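4.2 Sponsorship and contest results

The claim we set out to test in this section is an old one, repeated in shop talk and in a good deal of the writing on action sports: that a paid place on a brand team makes a skateboarder better. Campos and Zabala put it most strongly when they wrote that a contract "buys the hours in which skill is made". The sentence is quoted often. The evidence under it is thinner than the quoting suggests, and we could not reproduce the main result with our own material.

Their sample was drawn from riders who were still sponsored at the time of interview. A rider who was signed, got hurt and was quietly dropped from the team page does not appear in it. Neither does the rider who was never signed and went on placing in contests anyway. Any comparison made inside such a group will tend to flatter the sponsor, and the authors give the point a single footnote.

We worked instead from entry lists. The organisers of the Jirkholm street series let us copy the full start sheets for every round, including the open qualifiers, where most entrants have no backing of any kind. This gave us over 1,000 entries. After removing riders who entered only once, and those whose names could not be matched across rounds, we were left with 600. Of these, 57 listed a board, shoe or clothing sponsor on the form. Matching was done by hand by the second author and checked by Heffernan, who had judged several of the rounds and knew many of the riders by nickname.

What counts as a sponsor is itself a nuisance. A rider on the Breritz flow programme gets shoes in a box and no money. A rider on the full Altavico team gets a monthly wage, travel, physiotherapy and a filmer. Both write one word on the form. Earlier studies have treated the two as the same thing, and we think this alone might account for some of the disagreement between them. We split our group into paid and product-only riders where the form or a follow-up call allowed it, and left the rest out of the finer comparison.

Taken at face value, the sponsored riders placed higher. This is the finding that gets reported and we do not dispute it. But they were placing higher before they were signed as well. When we compared each rider's contest placings in the season before the contract with those in the season after, the improvement was small and uneven, and among product-only riders we could not tell it from zero. Brands appear to be good at spotting people who are already winning. That is a reasonable thing for a brand to be good at, but it should not be written up as training.
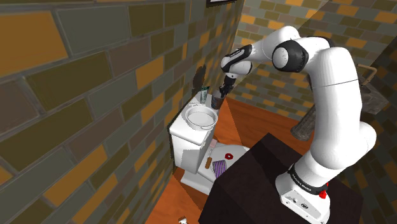 Vol. 14, No. 3
Figure 6. Franka Emika arm with two-fingered gripper, above a sink basin (simulation).

Video parts raise a separate difficulty. Several of our paid riders told us, reasonably enough, that contest placings were never what they were hired for. A clip filmed over a month at one handrail in Ortuño may matter more to a career than a season of heats. Bermúdez has argued that contest data should be given up altogether for this reason, and that the number of published clips should be used in its place. We are not persuaded. The clip count depends on who has a filmer, and the filmer usually comes with the contract. Counting clips to show that contracts work is close to counting the contracts twice.

Nor do we put much faith in the self-reported hours of practice used elsewhere. We asked for them ourselves, and regret it. One respondent gave a weekly total of 100 hours. Others included time spent driving between spots, or sitting at them. The answers from sponsored riders were longer and more confident, which may reflect nothing more than practice at being interviewed. We have not used these figures in any of the tests.

Goicoechea, who read an early draft, objected that a single season either side of the signing is too short, and that the benefits of a wage (better sleep, fewer shifts in a warehouse, an ankle that is allowed to heal) would take several years to show. This is fair. It is also hard to test, as so few contracts in our group lasted that long. The three riders who stayed with the same company throughout the period did improve, but three riders who were kept on are exactly the sort of sample we have been complaining about.

We would accept a weaker form of the claim. Paid riders entered more rounds, travelled further to do so and missed fewer through injury in the August heats, when the calendar is at its most crowded. Money seems to help people turn up. Whether it helps them skate is a question the present data leave open, and we think the earlier data left it open too.

4.3 Age at first contract

The forms asked for date of birth but not for the date of signing, so ages here rest on the follow-up calls.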